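How to Lay Out a Round Table in a Seating Corner

March 2018
By the Willems workplace desk

A round table has no corner to line things up with, so items placed on it tend to drift toward the center and stay there. The method given in this guide keeps the middle of the top usable. It was written for the lounge corners on the Tivham site and applies to any single-pedestal or four-leg round table used with a sofa and low seats.

You will need a tape measure, a microfiber cloth, a mild surface cleaner, and a roll of low-tack tape.

1. Take everything off the top and wipe it in straight, overlapping passes. Circular wiping on a matte surface leaves arcs that show under ceiling lights. Dry with the clean side of the cloth.

2. Check that the table is stable. Press down at the rim in four places. If it rocks, adjust the feet before going further. The Zosora levelers used at Tivham turn by hand; lock the nut when the rocking stops.

3. Find the center. Measure across the top twice, at right angles, and put a small piece of tape where the lines meet.

4. Choose the back of the table. This is the part of the rim farthest from the seat used most. Standing items and anything decorative go there.

5. Place the tallest item first, usually a cup or pot. Leave at least 8 inches between it and the tape mark. Set it far enough in from the rim that a sleeve will not catch it.

6. Set the low, wide item next to it, on the right if most people reach in from the left. A plate or flowers will do. Keep the two close enough to read as one group — a gap wider than a hand looks accidental. 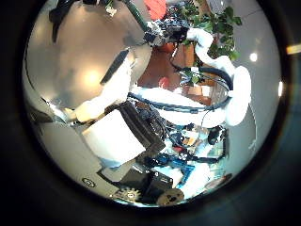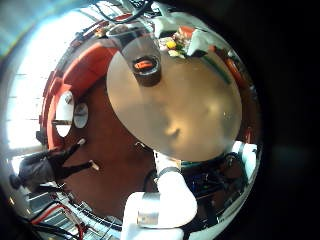
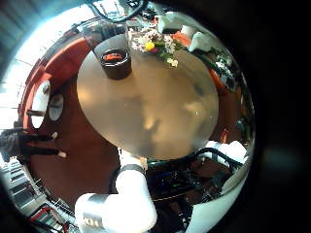
Broad-leaved plant (first picture); round table with an orange item in the cup and a colorful group to its right (second and third).

7. Position the seats. Low round seats go between the sofa and the table, with 11 inches of clear floor on the table side. Our seats are 429 mm high; taller ones may need more room.

8. Stand any large plant outside the seating area. Turn the pot until no leaf reaches over a seat or a walkway.

9. Remove the tape and wipe the spot once more.

Color: one strong color repeated on a small object is enough. With an orange or red sofa, use the same range on the table and keep the other pieces pale or dark.

Maintenance: wipe daily, and repeat step 2 every September. Wobble complaints go under Flatness in the fault log, with the table number.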